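Rosby – Ateliers du linge et de la couture
Accueil » La maison » Qui sommes-nous

Accueil
Nos cours
Le stock de tissus
Qui sommes-nous
Venir à l'atelier
Contact

Qui sommes-nous

Rosby, c'est une école de couture et une réserve de tissus au même endroit. Des cours le soir, des stages en été, du tissu au mètre toute l'année. Pas de diplôme d'État chez nous, autant le dire tout de suite. Une attestation de fin de cycle, oui, sur demande.

On a commencé avec deux machines et un stock de draps anciens racheté à Bragança, au Portugal. Du lin épais, du métis, quelques couvertures. Une partie est encore là, sur l'étagère du fond, et ne se vend pas. On s'en sert pour apprendre à repriser.

Ce qu'on enseigne

Le linge de maison d'abord. Nappes, serviettes, rideaux, housses. Des lignes droites, des coins, des ourlets, et il y a déjà de quoi s'occuper un trimestre. Ensuite le vêtement simple : jupe à taille élastiquée, chemise sans col, tablier. Le tailleur, non. On nous le demande souvent mais ce n'est pas notre métier.

La reprise et le raccommodage ont leur propre créneau depuis l'an dernier. Apportez vos pièces lavées, s'il vous plait. Les jeans sont acceptés, les doudounes non – trop de plumes dans les machines, on a essayé.

Le cycle de base compte 20 séances. On peut l'étaler sur deux ans si besoin, il suffit de prévenir au moment de l'inscription. Rattrapage possible dans un autre groupe quand il reste une place.

Débutants complets bienvenus. Vraiment complets. Enfiler l'aiguille fait partie de la première séance.

Les coins d'onglet

Une spécialité de la maison, un peu malgré nous. Le coin d'onglet est la raison pour laquelle la moitié des gens poussent la porte : ils ont une nappe à finir et le coin baille. On a donc mis au point une fiche, la fiche Drikby, du nom du premier modèle de nappe sorti de l'atelier. Elle est donnée à tous les inscrits et vendue 2 euros aux autres. Version allemande en préparation, version anglaise à relire (si quelqu'un a le temps).

Drikby existe aussi en patron papier, trois tailles, ourlet de quatre centimètres compris. La grande taille est actuellement épuisée. Réimpression prévue en juillet.

Le stock de tissus

Environ 200 références, lin, coton, métis, un peu de laine en hiver. Fins de série surtout. Quand un coloris est fini il est fini, inutile d'appeler pour savoir s'il va revenir, on n'en sait rien non plus. Les unis partent plus vite que les imprimés. Les bleus plus vite que tout le reste.

Coupe à partir de cinquante centimètres. Nous ne reprenons pas les tissus coupés. Échantillons par la poste contre une enveloppe timbrée, quatre maximum par envoi.

Le lavage avant couture reste à votre charge, et on insiste : le lin rétrécit. Une nappe cousue dans un lin non lavé, c'est une nappe trop courte au premier dimanche.

Clevbridge

Nos fils et nos épingles viennent de chez Clevbridge, petit grossiste avec qui on travaille depuis l'ouverture. Délais parfois longs, qualité constante. Les bobines sont en vente à l'atelier au même prix que dans leur catalogue, sans marge. C'est un service aux élèves, on ne fait pas d'expédition.

Tarifs, en bref

Séance découverte : 20 euros, fournitures comprises. Stage d'été de deux jours : 99 euros, tissu non compris. Cycle de base : voir la page Nos cours, le tarif dépend du créneau choisi. Paiement en plusieurs fois accepté, chèque ou virement. Pas de carte bancaire pour l'instant, le terminal est en panne et le nouveau n'est pas arrivé.

Les bons cadeaux sont valables un an. Un bon perdu n'est pas remplacé, désolés.

Comment on travaille

Petits groupes. Une machine par personne, une surjeteuse pour tout le monde, donc un peu d'attente en fin de séance. Chacun avance sur son projet, avec un point commun au début du cours : un geste, une couture, une finition. Puis on circule.

On repasse beaucoup. Plus que ce que les gens imaginent en arrivant. Ouvrir les coutures, marquer le pli, laisser refroidir, recommencer. Les élèves râlent la premiere fois et achètent une pattemouille la deuxième.

Venir nous voir

Visite libre aux heures du stock, sans rendez-vous. Pour les cours, mieux vaut écrire avant – les groupes du soir sont vite pleins. Entrée par la cour, deuxième porte, sonner fort. Stationnement vélo dans la cour, voitures dans la rue.

Fermeture annuelle la dernière semaine de juillet. Les commandes de patrons passées pendant la fermeture partent à la réouverture.

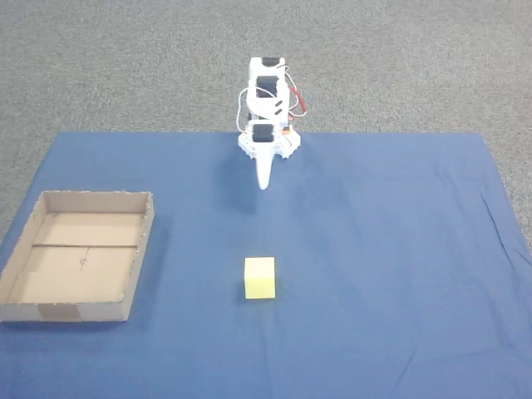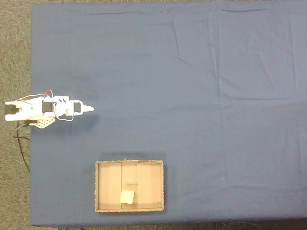
Le tissu bleu, deux vues.

Page mise à jour le 25 avril 2025
Mentions légales – Conditions de vente – Plan du site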